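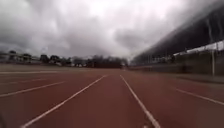
Tips from the robot open day, for anyone taking theirs to the next one

Typed up fast on November 27, 2019, before I lose the back of the envelope I wrote them on. Mostly workshop stuff, some kitchen.

Before you leave home

Charge everything the night before. Then check it took. Our Bollotov charger shows green whether the plug is seated or not, so wiggle it.

Old dish towels between battery packs. Not paper towels, they shred and get in the vents.

Label both ends of every cable. Masking tape, folded over like a flag. Réjean Dufour uses bread bag tags and writes on them with a laundry pen, works just as well and free.

Small screws in a muffin tin, lid of foil. Fine on a bench, terrible in a car. Use pill boxes for the car.

At the track

Lane following was the main demo. Robot picks up the white lines and keeps itself between them. Get there early and walk your lane first, end to end. Pick up gum, tape, hair ties. A hair tie round an axle cost us 17 minutes.

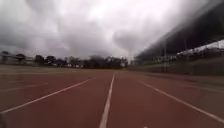
Looking down the straight. One line up the middle, big gray sky.

Clean the lens with a glasses cloth. Not your shirt. Do it again after lunch.

Set exposure for the sky you've got. Cloudy is kinder to the lines than hard sun, but a bright patch in the clouds can still throw the picture off. Keyvan Kordestani cut a visor out of a black yogurt lid, two dabs of poster putty, done. Best fix of the day.

Wheels: wipe with a damp sponge, then a dry one. No dish soap, it leaves a film and they skid on the turns.

Keep one person on the stop button and don't let them hold a sandwich aswell.

Write down your runs. Pencil, index card, clip on the box. Ours went 367 feet on the good one and I'd of forgotten by supper. 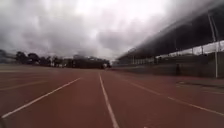 Empty lanes, grandstand on the right.

Food and hands

Thermos of soup, wide mouth. Rinse it with boiling water first and it stays hot way longer. Chili is a mistake, needs a spoon and a lap.

Grease on fingers: spoon of sugar, squirt of cooking oil, rub, wipe off with a rag. Then soap.

Rostemance hand wipes are OK for hands, bad on clear plastic. Left a haze on our cover.

When you get home

Unpack the same night. I know. Do the batteries at least, store them half charged someplace cool, not in the trunk.

Toothbrush for grit in the treads, hard bristle, dry.

Wet foam? Stand it on a cooling rack overnight, not flat on the counter.

Next one is in December, indoors, 13 tables. Bring your own extension cord and a strip of carpet to kneel on. Email me if you want to split the gas.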